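Fisau Folding Desk Organiser – reviewed after too long at the kitchen table

Posted June 2019 in Home Office

I work from a kitchen table that has to be a kitchen table again by six in the evening, so I have bought more desk organisers than I'd like my family to know about. The Fisau is the latest. It cost me £48 in the sale, from Alport, who delivered it in a box big enough for a microwave.

What you get is a flat grey case that opens into a row of compartments, a letter rack at the back and a lid that doubles as a writing slope. The idea is that you shut the lid at the end of the day and carry the lot off to a cupboard, still in order. Zainab Ajayi lent me her old Bimulum one for a fortnight so I could compare, and the Bimulum is the better looking of the two by some distance. It also weighs as much as a small dog and has no handle.

Setting up took 11 minutes. The instructions are drawings only, and drawing four shows a hand doing something to a hinge that no hand of mine could manage. I used a butter knife. The hinge has been fine, although it now has an opinion about damp weather.

The letter rack is the best bit. It holds A4 upright without the droop you get in cheap ones, and the dividers slide along and stay where you leave them. I have bills at the front, school letters behind those, and a section for things I intend to deal with, which I'd describe as well used. 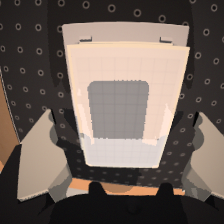 The pen tray is less of a success. It has been designed by somebody who owns two pens and keeps the caps on. Anything longer than a standard biro has to go in diagonally, at which point it blocks the paper clips, and scissors don't go in at all. Scissors live on top of the fridge, as they did before I spent any money.

Then there's the slope. Fisau make a great deal of it on the box. It's a pleasant angle for writing cards and a poor one for a mug, and I have tested both. A laptop stays put if you don't type with any feeling.

Carrying it is easy enough once you learn to keep it level. Tip it and everything from the small compartments visits everything in the large ones. A strap or a couple of snug lids would have cured this. The older Leone case had them, and Sigita Grigaitė still won't part with hers – I have asked her twice, the second time in February with a bottle of wine.

Would I buy it again? At the sale price, yes, with some muttering. At full price I'd look for a second-hand Leone first, or a shoebox and a firm word with myself. Fisau sell a spare pen tray for £6, in case you'd like another one that doesn't fit your scissors.

Good: letter rack, dividers, folds flat
Bad: pen tray, hinge, drawing four
Score: 6 out of 10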